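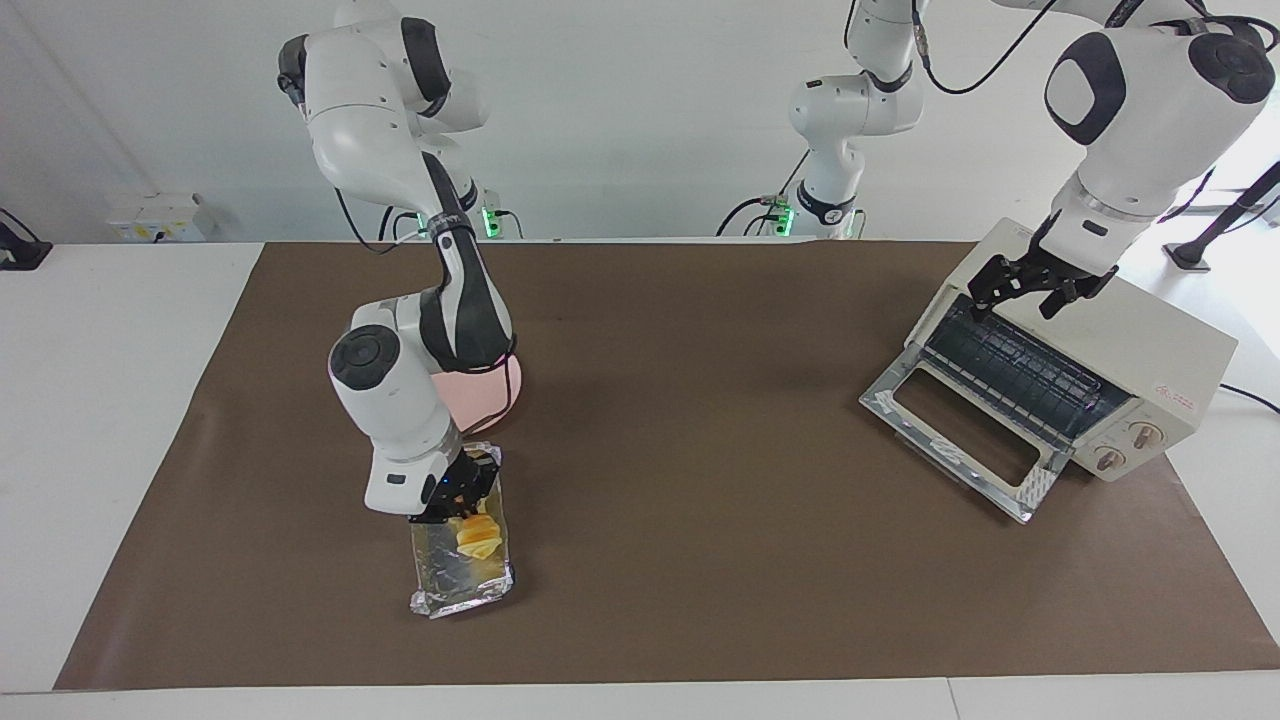 Cellule à deux bras : comment gardez-vous le plan de travail et les pinces propres avec de la nourriture ?

Posée en mai, 224 vues, 2 réponses

Bonjour à tous ! Je m'occupe depuis peu d'une cellule à deux bras blancs avec pinces parallèles, montée sur table, pour des tâches de cuisine : barquette en alu d'un côté, mini-four de l'autre, papier kraft dessous. C'est un vrai bonheur à faire tourner, mais l'entretien me donne du fil à retordre et j'aimerais vos habitudes.

1) Le kraft. Je le change chaque matin, mais il finit par gondoler et le four pivote un peu quand on tire sur la porte. Vous le fixez comment ?
2) Les doigts des pinces. Les miettes et le gras s'y accumulent et la prise devient moins franche, surtout côté barquette.
3) Au démarrage, le journal m'affiche parfois « écart axe 6 : 9 ». Je relance et ça passe. Grave ou pas ?

Le logiciel de pilotage est Zullus, les bras sont boulonnés à l'arrière de la table. Merci d'avance !

Réponse 1 (acceptée, 96 votes)

Super sujet, j'ai passé tout un hiver là-dessus chez Ballham et j'en parle encore avec plaisir !

Pour le kraft, prenez-le en rouleau, en fort grammage, et coupez une seule feuille qui laisse un peu de table libre devant et sur les côtés. Ruban double face aux quatre coins plus une bande au milieu. Et surtout, ne comptez pas sur le papier pour tenir le four : quatre patins antidérapants sous les pieds, posés directement sur la table, avec des découpes dans la feuille. Tracez l'angle du four au feutre avant de le déplacer, sinon vous allez refaire vos points de passage à chaque nettoyage (je l'ai fait deux fois, c'est long).

Pour les pinces : arrêt d'urgence enclenché, alimentation coupée, on démonte les doigts, eau tiède et liquide vaisselle, séchage complet. Jamais de spray directement sur la pince, le produit file dans la glissière. Entre deux séances, un chiffon à peine humide suffit. Si vos doigts ont des garnitures caoutchouc, gardez un jeu d'avance, elles deviennent lisses avec le gras et là, aucun nettoyage ne rattrape le coup.

Vérifiez aussi les câbles le long des bras, four éteint et froid. Faites aller chaque bras à la main sur toute sa course : la boucle ne doit ni tirer au poignet ni passer au-dessus de la porte ouverte.

L'axe 6, je l'avais aussi ! Chez moi c'était une vis de bride desserrée au poignet. Un coup de clé au couple du manuel, nouvelle référence, et plus rien depuis.

Réponse 2 (4 votes)

Pour le papier moi je mets du scotch tout autour et basta. Par contre le message d'écart, ne relancez pas sans regarder, notez la position du bras à chaque fois. Dans Zullus c'est dans l'onglet maintenance, chez nous l'entrée 1531, je ne sais pas si la numérotation est la même partout.

Commentaire de l'auteur de la question

Merci !! Les découpes pour les pieds du four, quelle bonne idée, je fais ça demain matin. La vis du poignet gauche avait bien un quart de tour de jeu. Je n'ai pas encore refait la référence. Quelqu'un a le couple de serrage sous la main ? Mon manuel s'arrête à l'axe 5.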